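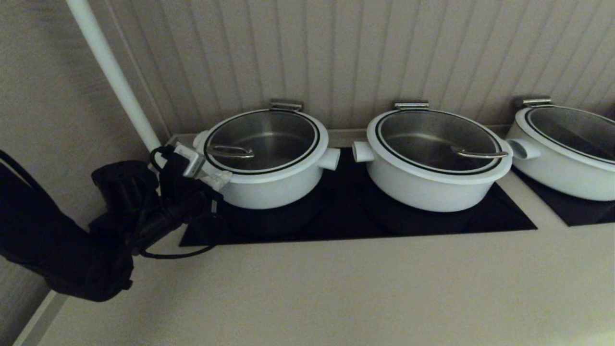 Ticket 3521, Prillenska demo kitchen
Opened 30/12/2019
Category: cookware / lids
Status: open, waiting on parts

Issue: lid on the left pot rattles at a simmer, steam gets out on one side. White Rakport set, glass lids. Other pots fine so far. Going on since November.

Tried:
- cleaned rim and lid edge, no change
- turned the lid a quarter turn, rattle moved with it. So it's the lid, not the pot
- swaped with middle lid, quiet for the whole simmer 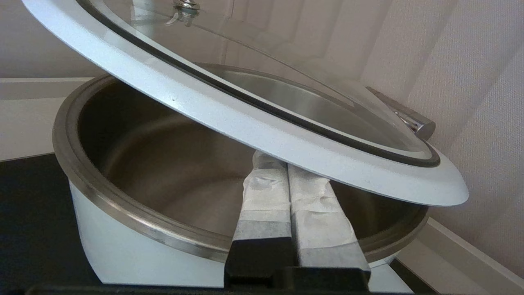 Next looked at the dark ring inside the white band. Feels flatter on one side, maybe 5 inches of it. Soaked in warm water, pressed back in. Better for nearly 6 minutes then rattling again.

Hob ruled out, same noise on the other cooktop panel.

Called Borbély for a spare ring. They only stock whole lids, part 1144. Sarkow might have rings, left a message.

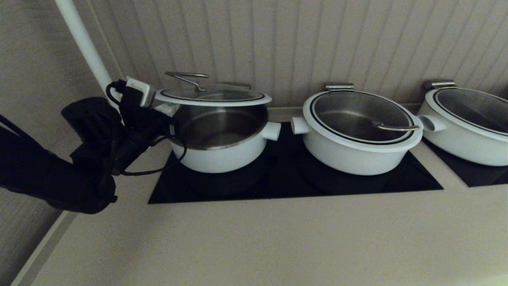
Left pot, lid up. Middle one closed.

To do: chase Sarkow. If no ring, order 1144. Dont put the left lid on the middle pot in the meantime pls, keep them matched so we can test agian.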